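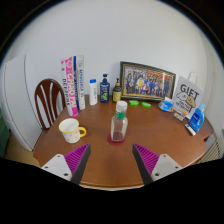
Making vermouth at home, round two

Monday, February 12, 2018

I have been putting this post off since November, when I finished my first batch and wrote four paragraphs about it that were mostly exclamation marks. Now there's a second batch and I'm still excited, so you're getting both at once.

For anyone new to it, vermouth is wine with herbs, roots, peel, a little sugar and a splash of something stronger. That's really all it is! I drank it for years thinking it came out of some secret cellar. Then Telmo Campos gave me a photocopied recipe from his aunt in Olmedo, and half of it was stuff I already had in the spice drawer.

The aunt's version starts with a dry white. You take one cup of it, add orange peel, a cinnamon stick, 3 cloves, a bay leaf, a pinch of dried wormwood and a bit of gentian root, and simmer it for ten minutes with the lid on. The kitchen smells like a church and an orange grove at the same time. Let it cool, strain it, stir in the rest of the wine, then add caramel made from half a cup of sugar. That caramel is where the color comes from – I had always assumed red vermouth was made with red wine, and a lot of it isn't.

Batch one was too bitter. I love bitter, and it was too bitter for me. Gentian is powerful stuff and I had chopped it small, so it gave up everything it had in the pot. Ainhoa Benítez took one sip, set her glass down, and asked if I had any chips.

For batch two I left the gentian in one big piece and pulled it out after three minutes. I also swapped the cinnamon for a strip of grapefruit peel and let the caramel go darker than felt safe, right up to the point where it starts to smoke a little. Then it sat in the fridge for nine days, which was hard on me.

And it's good! It's round and a little smoky, with the orange up front and the wormwood creeping in later. Over ice with an olive and a slice of orange it's the best thing I've made in this kitchen, and that includes the bread.

A few notes if you want to try it. Strain through a coffee filter at the end, even if it takes all evening. Go easy on the star anise if you use it, one point of one star is plenty. Keep the bottle cold once it's mixed and drink it within a month or two. Wormwood is strong, so a pinch means a pinch, and skip it completely if you're pregnant or have been told to avoid it.

Next time I want to try a rosé base with rosemary and dried cherries. Telmo says his aunt would not approve. If you've made one with cherries, tell me how many you used and whether you left the pits in!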